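Robot Learning from Demonstration – Notes, Unit 7
Handheld grippers, folding, and what to do with the data

11 min read

Notes are as typed during the lecture plus my fixes afterwards. Slides have the math, these don't. Bring questions to the lab hour with Birthe Bergmann.

1. Where we left off

Unit 6 was teleoperation. Operator drives a real arm, arm records everything, robot learns from that. Good data, since the joint angles are exactly the ones the robot will use. Slow though. You need an arm per operator, a safe space around it, somebody to reset. And people are clumsy through a joystick or a leader arm – they do in thirty seconds what they'd do in four by hand.

This unit: leave the arm out while collecting. The person holds the gripper. A camera on the gripper sees what the robot's wrist camera would see later. Afterwards you recover where the gripper was at each moment and train on (what the camera saw) -> (where the gripper went next, how wide it opened).

Trade: much faster, works in any room. You lose joint information completely, and you now depend on tracking.

2. Vocabulary, so we all use the same words

Episode – one full attempt at the task, from start pose to release. 
Action – the relative move of the gripper plus the finger width. Relative, please. Half of last year's projects used absolute poses and had to redo it.
Observation – wrist image or images plus current width. Nothing else in the baseline.
Policy – the thing that maps observation to a short chunk of actions.
Chunk – we predict 16 steps, execute 8, predict again. More on why in section 6.

3. Why cloth

Rigid objects have a pose. Six numbers and you're done. A sweater has no pose worth writing down. Every bit of it can bend on its own, the sleeve hides under the body, and two states that look nearly the same from above can need different grasps. You can't simulate it well either, at least not knit. Woven cotton is easier, fleece is somewhere in between.

So the old pipeline (detect, estimate pose, plan grasp, execute) has trouble at step two. Learning straight from images skips that step. Doesn't solve it, skips it.

Three things that make knit specifically annoying:
- it stretches, so the far edge lags behind the gripper
- fuzzy surface, few sharp features, the network has little to hold on to
- thickness changes as you fold. Two layers, then four, then more. Finger width matters a lot by the end

4. The collection protocol

This is the Vurnimthorpe protocol, version Funmilayo Ojo wrote up in July. Use it as is for Assignment 3.

a) Map the room first. Slow walk, gripper in hand, look at walls and furniture as well as the work surface. The tracker builds its map from this. If you only map the bed or table you will lose tracking the first time you lift your wrist.

b) Width calibration. Open fully, close fully, five times. Skip it and your width channel is garbage, and you won't notice until training.

c) Start each episode with the fingers open and the garment in view. Vary the start. Rotate the garment, shift it, change which side faces up.

d) Approach, then close. Don't close while still moving in. The policy will learn to close early and grab air.

e) Grasp edges and corners where you can. For a folded garment, the lower corner is usually the best handle. For a thick stack, open wide and take it from outside. 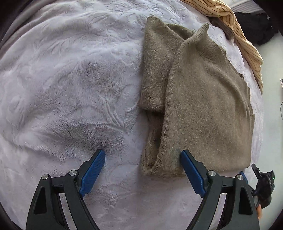
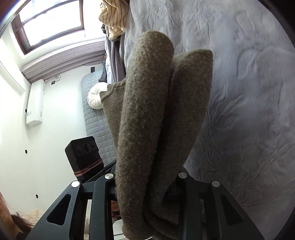 The first is fingers open at a corner of the sweater, the second has it held between the arms with much of the room in view.

f) Release fully. Fingers all the way open, then back off a hand's width before you end the episode. Ends cut too early are the most common reason we reject a submission.

g) Change the room if you can. Different bedding, different light, other clothes lying around. Don't tidy for the camera! A policy trained on a bare table works on a bare table.

5. Tracking, the short version

Visual-inertial SLAM. Camera gives you features, the IMU fills in between frames. It works when enough of the picture is static and has texture.

Look at the two pictures above with that in mind. In the first, nearly everything the camera gets is soft: blanket, sweater, more fabric behind. The embossed pattern on the blanket gives some texture, low contrast though. And the sweater is the thing that's going to move. Every feature on it is a lie as soon as you pull. In the second there's a dark window frame, a line where wall meets ceiling, some small dark things on pale walls. Hard edges, not going anywhere. Much better for the tracker even if it is useless for the policy.

Rule that comes out of this: wide lens. A fisheye at close range keeps a bit of the room in at the margins. You pay for it in distortion and dark corners and it's worth it.

Also mask the gripper. It's always in view and never moves relative to the camera (fingers aside), so an unmasked tracker may decide the whole world is standing still. Common bug. Symptom: trajectory looks fine but all the lengths are too short.

Failure modes, in order of how often Ans Van Beek sees them in submissions:
1. camera goes right up to the cloth, features drop to nothing, track lost
2. fast wrist flip, motion blur
3. bright window, exposure jumps, features dissapear for a few frames
4. scale wrong from the start because mapping was rushed

Number 1 you can't fully avoid with folding. Go in slow, come out slow, let the IMU bridge it.

6. The policy

Baseline is a diffusion policy. Image encoder pretrained, fine-tuned with the rest. Takes two observations, outputs 16 actions.

Why diffusion and not plain regression – people fold in different ways. One person takes the left sleeve first, another takes the right. Regress to the mean and you get a gripper heading for the middle of the chest, grabbing nothing. Diffusion can commit to one or the other. Same thing at the small scale: left of a wrinkle or right of it, both fine, straight at it is bad.

Why chunks – if you re-decide at every step the policy dithers between left and right. Executing 8 steps means it sticks with a choice for a while. Too long a chunk and it can't react when the cloth slips. We tried 4, 8 and 16 executed steps; 8 was best on the sweater, 16 was fine on towels. Towels don't surprise you.

Latency: match it. Images arrive late on the real robot, the arm responds late. In the hand-held data there's no arm delay at all. Drop the first few predicted actions so that the one you execute is for *now*. Forget this and you get jerky motion near contact, and then you'll blame the network. Don't blame the network.

7. Result from the Zurer runs

Numbers for the comparison you'll reproduce (smaller) in the assignment. 

Collected: 900 episodes, folding knitwear on beds and tables. 
Kept after tracking filter and manual check: 729.
Thrown out: the rest, mostly lost tracking, then bad endings.
Test: 24 start states, same for each policy, garments not in training.

Policy A, trained on everything kept: folded 19 of 24.
Policy B, trained on 300 episodes picked at random from the kept set: 14 of 24.
Policy C, 300 episodes, all from one room: 6 of 24.

So B vs C is the one to remember. Same amount of data, and the mix of rooms did more than tripling the count did. Anežka Brabec's caveat, which I agree with: 24 trials is small. The gap between A and B could well be luck, B and C less so. Work out the intervals yourself, it's question 2 on the sheet.

What failures looked like for A: 
- two were a bad grasp on the last fold, fingers didn't open wide enough for the stack
- two grabbed the bedding along with the garment and carried both
- one stalled over the sleeve, just hovered until we stopped it

Grabbing the bedding is interesting. Soft on soft, similar color in some rooms, and a person feels the extra drag immediately. The policy has no sense of touch. Edivaldo Bittencourt is adding a force reading at the pads for the Famonport set, nothing to report yet.

8. Things people asked

Can you use your own hand and skip the gripper? Some do. Then you have to map a hand to two fingers and the images don't match at all. With the hand-held gripper the pads and arms look the same in training and in deployment, this is most of the point.

Does the arm have to be the same length, reach etc.? No, but check that the trajectories are reachable. A person leans over a bed without thinking. A fixed arm can't. Filter out episodes that leave the workspace before training, not after.

Two hands? Yes, two grippers, shared map, and you add the relative pose between the two as an observation. Without that last bit they drift and pull the garment apart. Unit 8.

How many episodes do I need for Assignment 3? Minimum is on the sheet. Fewer good ones from several rooms beats one long evening in one spot, see section 7.

9. For next time

- Read the Gebretsadik handout on filtering, sections 1 to 3. Skip the appendix
- Map one room and hand in the map only, no episodes yet. Birthe will tell you if it's usable
- Check your width calibration plot. Should be flat at both ends. If it slopes the marker is loose on the finger or the tag is hidden when open
- Question 2, intervals, on paper is fine

Grippers go back on the charger after lab, both of them.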